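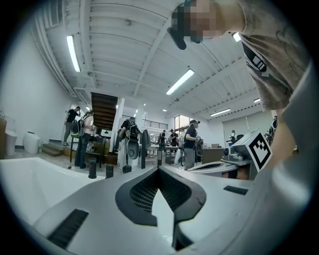 Chapter 7
Bathtubs and Bathing Fixtures

What You Will Learn

After reading this chapter you should be able to:
Name the main types of residential bathtub and say how each is supported.
Estimate the weight a filled tub places on a floor.
Compare the materials used for tub bodies.
Choose a drain and overflow layout that suits the room.
Read a manufacturer's rough-in sheet.

Key Terms

apron, alcove tub, freestanding tub, drop-in tub, overflow, P-trap, rough-in, deck-mounted faucet, air gap, refinishing

7.1 Why the Tub Comes First

In most bathroom plans the bathtub is the largest fixture and the hardest one to move later. A sink can shift a few inches late in the job with little trouble. A tub cannot. Its drain passes through the floor, its weight rests on particular joists, and on many jobs it has to be in the room before the door frame is finished. For these reasons the designer usually places the tub first and works outward from it.

Consider the Partington house, which we will return to in several chapters. The owners wanted a freestanding tub in an upstairs room that had been a bedroom. The plumber, Anqi Feng, asked two things before looking at any catalog: which way the joists ran, and where the nearest vent stack was. The joists ran the short way across the room, which helped. The stack was on the far wall, which did not, and the tub ended up four feet from where the owners had first drawn it.

7.2 Types of Tub

An alcove tub is enclosed by walls on three sides and has a finished panel, called the apron, on the fourth. It is sold as left-hand or right-hand according to the drain end, and ordering the wrong hand is a common mistake. Stand facing the apron to decide.

A drop-in tub has no finished sides. It sits in a built platform, and the rim laps over the deck. The tub must be supported from below, usually on a mortar bed. The rim is not meant to carry the load.

A freestanding tub is finished all the way around and stands clear of the walls, or nearly so. Older ones have feet. Most current models have a flat base and either an oval or a rectangular plan.
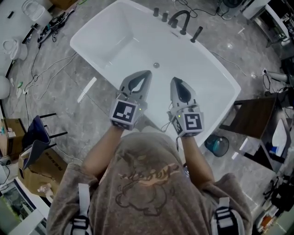
Clearance matters with this type. Leave enough room on each side to get a hand and a mop through, or else push the tub tight to the wall and seal the joint. A gap of an inch or two collects dirt and can't be cleaned. Check too that the floor is level before the tub arrives, as a flat-based model will rock on a high spot and will not drain fully if it leans the wrong way.

7.3 Weight and Support

Water weighs 8.3 pounds per gallon. A tub that holds 60 gallons therefore carries 498 pounds of water. Add the tub itself and the bather to get the full load. A cast-iron tub of 304 pounds, filled to 60 gallons with a 170-pound bather in it, comes to 972 pounds. (The bather pushes some water aside, so this figure is on the safe side.)

Divide the load by the area of the base, not the area of the rim. Many tubs are much narrower at the floor than they look from above. Where the result is higher than the floor was designed for, the joists must be doubled or a beam added. This is a question for an engineer and should be settled before the subfloor is closed up.

7.4 Faucets and Fillers

The faucet may be mounted on the wall, on the floor, or on the tub rim or deck. Wall mounting keeps the rim clear but fixes the tub's position closely. Floor mounting needs supply lines brought up through the finished floor, and the body must be anchored to solid blocking — a filler that sways will leak in time. Deck mounting is simple if the rim is wide enough and the maker allows it to be drilled.

Whatever the location, the end of the spout must stay above the flood level of the rim. The distance between the two is the air gap, and it keeps bath water from being drawn back into the supply. Local code gives the minimum. 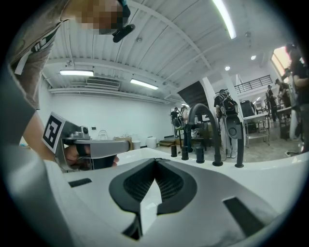

Before You Read On

1. Measure a tub you have access to. Record its length, its width at the rim, and its width at the floor.
2. Work out the weight of water it would hold when filled to the overflow.
3. Find out which way the joists run under it and make a sketch.

Keep your notes. You will need them for the rough-in drawing in Section 7.5.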